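Leave the table alone

In our house on Wainwright Street, an empty table never stays empty for long. By Thursday evening ours had the mail, a school bag, two phone chargers and a bowl of keys that open nothing. My neighbor Nosipho Ntuli says this is what tables are for. I respect her opinion, but I do not share it.

I grew up in a small apartment where the table was also the desk, the ironing board and the place for guests. My mother cleared it up to 15 times a day. She did not call this tidying. For her it was simply the end of each task, like closing a door.
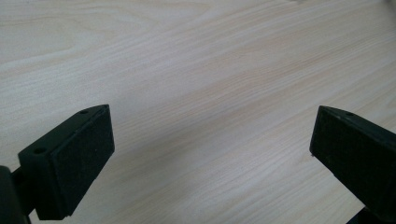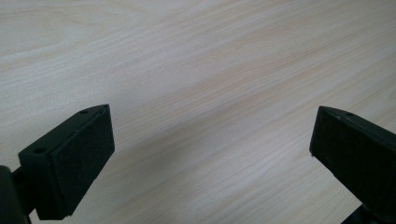
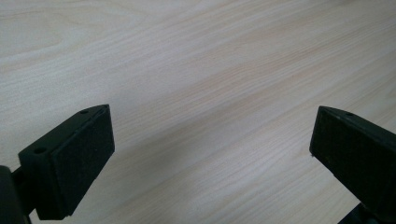

Pale wood, with the grain left in view.

People tell me that a bare surface looks cold, as if no one lives there. So they buy a runner, then a tray to protect the runner, and then candles for the tray. After this there is no room for a plate. I think pale wood with a good grain has already enough decoration in it, and you pay for that grain, so why cover it?

I do not ask for a strict rule. In our family we have four people and one agreement – what you bring to the table, you carry away when you stand up. My son forgets it most mornings. I forget it too, usually with a coffee cup. Then one of us moves the cup to the sink, and we can begin dinner.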